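Omska Barn Cat Shelter Box, Double Entry

Item 371. Sold singly or in pairs. Cats not supplied, though we get asked.

A mouser will sleep wherever it likes, and mostly it likes your tractor seat. The Omska box is our attempt to offer something better. It is 38 inches long and 23 inches deep, with a raised floor and two doorways, so that a cat being bullied at the front can leave by the back with some dignity.
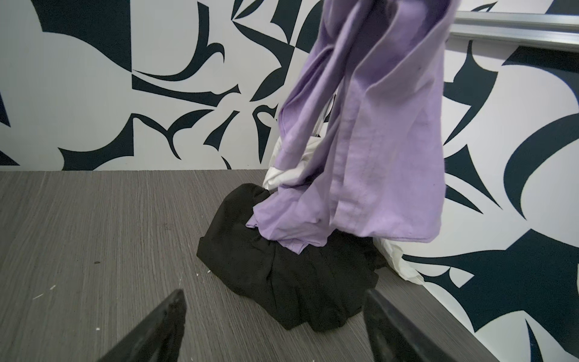
The lid lifts off for cleaning. Fill the box with straw and leave it at that. Hay holds damp, and blankets hold everything. Change the straw when you can smell it from the door of the barn, or a little before if you have visitors.

Set the box off the ground on a pallet or a shelf, away from the feed bins. Mice know perfectly well where the cat lives.

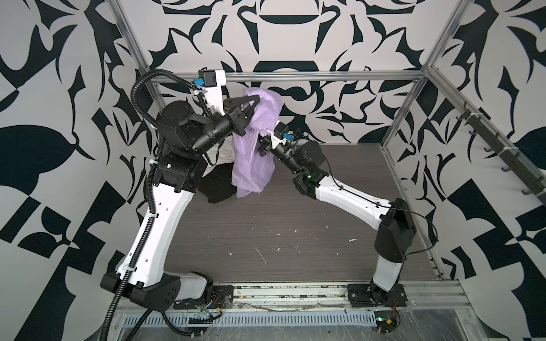 Reading time: 2 minutes, or one if you already own a cat

New cats should be shut in the barn with the box, food and water for a few weeks before you let them out. Skip this and you will have bought your neighbor a cat. Feed them every day, too. A hungry cat wanders off, while a fed one stays home and hunts out of spite — that's our theory, anyway.

Fits the Baxter wall bracket (sold separately, screws included for once). Shipping weight 29 pounds. Does not fit the older Enska bracket, whatever the box it came in may say.

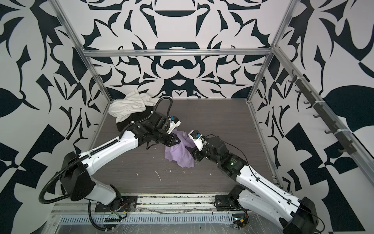 Donnie Hepburn writes that his two barn cats ignored the box all through February, then moved in the night he gave up and put the hens' spare straw in it. He has ordered a second one, and wants to know if it comes in a size for the dog. It doesn't.

Spare lids and door flaps are listed under Brurkodum parts.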